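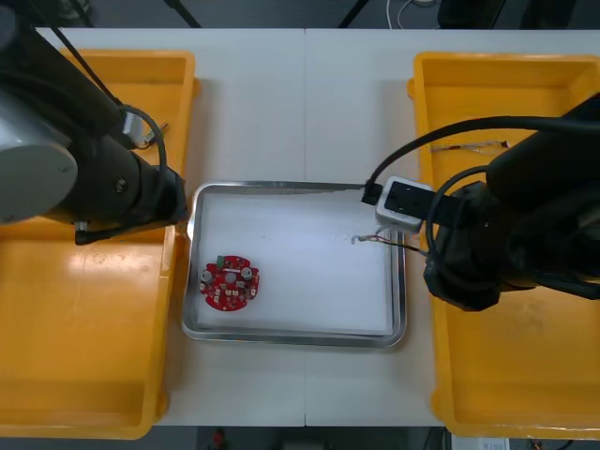 Slide 1. Parts sorting at the bench. Good afternoon. I have 26 minutes and I'd like to leave 4 for questions.

Start with the layout. White table, steel tray in the middle, yellow bins on both sides. Mixed parts come to us from the Kanaan line, and everything goes through the tray before it gets a bin.

Slide 2. Why we line the tray. Small parts slide on bare steel. Change the liner every shift. (Pass the spare liner around.)
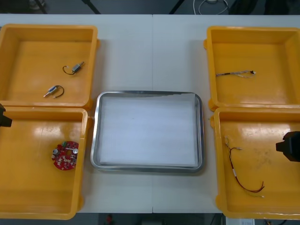 Slide 3. One kind of part per bin. Round red boards in one, vibration motors in another. Wire gets two bins: twisted harness in one, loose red and white cable in the other. Don't combine them when space gets tight. Pick motors up by the metal body and leave the lead alone.

Slide 4. Numbers. Last October we logged 69 misplaced parts, most of them wire. Pause here, people usually want to write this down.

Slide 5. Labels. Zultel wants them on the outside wall of the bin. Sample sheet is on the back table, please take one.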